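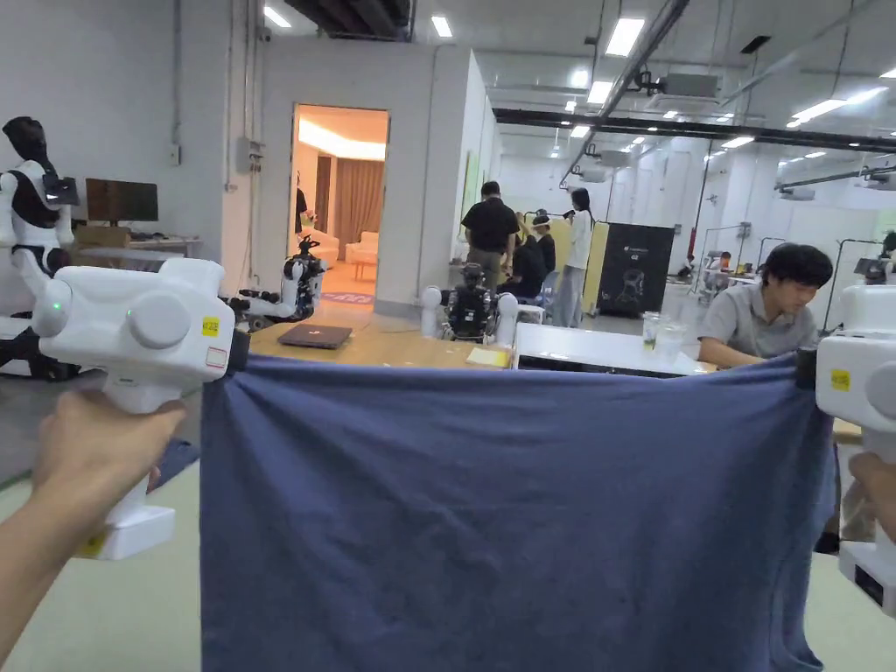

I have folded a lot of blue laundry this winter. I did not plan on blue. In November I replaced most of my everyday shirts, and the store had my size in navy and in a middling sort of blue, so that's what I came home with. A few months on, every load looks the same going in and the same coming out, and I've had to get more organized about it.

This post is about how I fold now. I wrote about laundry once before, when the old dryer gave up, and a few people asked what I do after the clothes come out. The answer at the time was that I left them in a heap on a chair. I've improved since then.

The first thing I changed was where I fold. I used to do it standing at the dresser, which is too narrow for a shirt with the sleeves spread out. A bed is better. You get the whole shirt down flat, you can keep a pile going on one side, and there's room left over for the things that haven't been done yet. The drawback is height. My bed is low, and after a big load my back lets me know.

A table is the best surface I've used, with one condition — put a cloth on it. On bare wood a knit shirt slides away from you every time you pull a fold tight. With a sheet or an old tablecloth under it, the shirt stays where you put it. The cloth doesn't need to be ironed. Mine never is.

The second thing I changed was the start. I pick up the item by its two top corners and hold it out in front of me before it touches the surface. For a towel or a sheet that's easy. For a shirt, the corners are the shoulders. I give it one shake, let it hang for a second, and then lay it down from the bottom hem up. Most of the big wrinkles go at that stage. If I skip it, I spend twice as long smoothing with my hands.

Anything with a hood or a thick collar is its own problem.

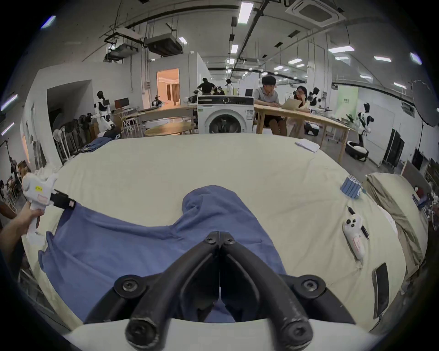 A hood has to go somewhere, and if you leave it standing up it makes a lump in the middle of the pile and everything above it leans. I lay a hooded sweatshirt face down, pull the hood out flat above the neckline, and fold it down onto the back before I touch the sleeves. Then the sleeves go in, one over the other, and the bottom comes up over the lot. The lump is still there but it's spread out, and the stack will stand up in a drawer.

If the fabric creeps while you do this, pin one corner down with one hand and work with the other. I did it the wrong way around for years, lifting both sides together and hoping.

Clear the bed before you begin. I say this as a person who has folded a TV remote into a pillowcase. Pens are worse. I lost a pair of good khakis to a pen, and I still don't know which load it came from.

For plain shirts I fold in from the sides, sleeves back, then in half, then in half again if the drawer is shallow. The part that matters is where you hold it for the last fold. Take it right at the edge, with the layers lined up, and pull a little away from the other end as you turn it over. If you grab it in the middle the layers slip and you get a shirt that looks fine on top and is a mess underneath.
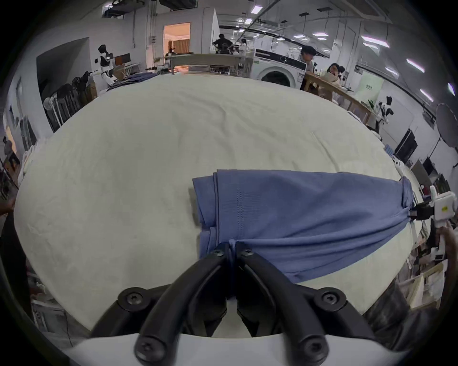 Blue shirt on the round table, held at both ends.

Sorting is what I'm still bad at. With everything one color, I can't tell the good shirts from the ones I wear to paint in until I've opened them up. A friend suggested a dot of colored thread inside the collar, and I bought the thread, and it is in a drawer. For now I go by feel. The older ones are softer and have gone a bit thin at the elbows.

I keep three piles: drawer, hanger, and not sure. The not sure pile is for anything with a loose hem or a mark that didn't come out. It used to go back in the drawer with the rest and I'd find out at breakfast. Now it stays on the corner of the table until I've dealt with it. Today there are two shirts and a washcloth in it, and the washcloth is probably going to be a rag.

Next time I'll write about fitted sheets, if I get anywhere with them. So far I have one method that works on the twin and fails completely on the queen.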